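Reference > Play > Building Toys > Colored Cubes

This site uses cookies to remember your reading preferences. Accept | Manage

Colored cube (toy)

A colored cube is a small play block with six equal square faces, finished in one solid color. It is among the simplest toys ever made and also one of the most rewarding! Cubes are sold loose or in sets, are usually wood or foam, and turn up in playrooms, classrooms and on kitchen tables everywhere.

Red is the great favorite. A bright red cube shows up wonderfully against pale wood grain, even from across a room, and its top and sides take the light so differently that children often notice shading for the first time while playing with one.

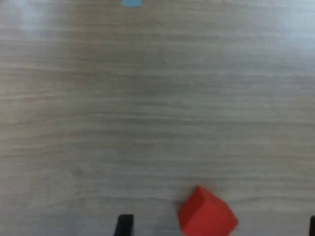 Sets vary a lot in size. The Bistby starter box holds 33 cubes, while the much-loved Tanasarn chest has 249 and comes with a sorting tray. Toltodico makes a foam version in 5 colors, soft enough for toddlers and delightfully quiet when a tower comes down.

Popular games include stacking, color sorting and "corners," in which each cube is turned at an angle to the one beneath it (much harder than it sounds).

See also: Stacking games; Zotach blocks

Last updated: September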